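Search this board Go Advanced

Clumwood Town Forum > Council & Budget
Audit of the capital fund
Posted November 27, 2018 by Tiruwork Seyoum

The auditor's report on the town's building money went up last night, all 33 pages of it. Short version: the public works office asked for new money for the Bemwood Road culvert while last year's money for the same culvert was still sitting in the account. It also paid Prirex for 2 site surveys of one site. I've walked that site. You can survey it from a parked car.

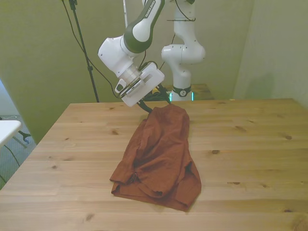 The office's written response is that the second survey "confirmed the first." For $3,000 I would have confirmed it too, and brought my own pencil.

bricklayer_ret: The leftover balance isn't a scandal. Bids came in late, the ground froze, the money rolled over. I've seen it in every town I worked for.

Tiruwork Seyoum: Rolling over is fine. Asking for it again in July without mentioning it is what the auditor wrote up. Page 12, if your copy loads.

culvert_watcher: Mine doesn't load. Is the repayment schedule in there or is that a separate file?

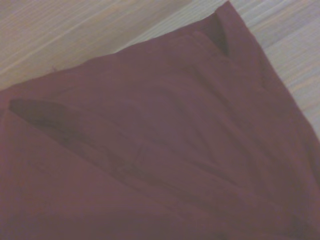
Tiruwork Seyoum: Separate file, naturally – and scanned sideways. The contractor owes back $2,000 on the drainage job and there's no due date next to it, just a dash.

Kavitha Chettiar: I think you're being hard on the office. There are three people in it and one of them also does dog licenses. The Venkataraman Hall roof came in under budget and that's in the same report.

bricklayer_ret: Agree with Kavitha. Good roof.

Tiruwork Seyoum: It is a good roof. I'd still like to know where the difference went.

Comments (3)

millpond: Does the council vote on this or just "receive" it?

Kavitha Chettiar: Receive. The vote is on next year's request.

culvert_watcher: Got it open. My neck hurts.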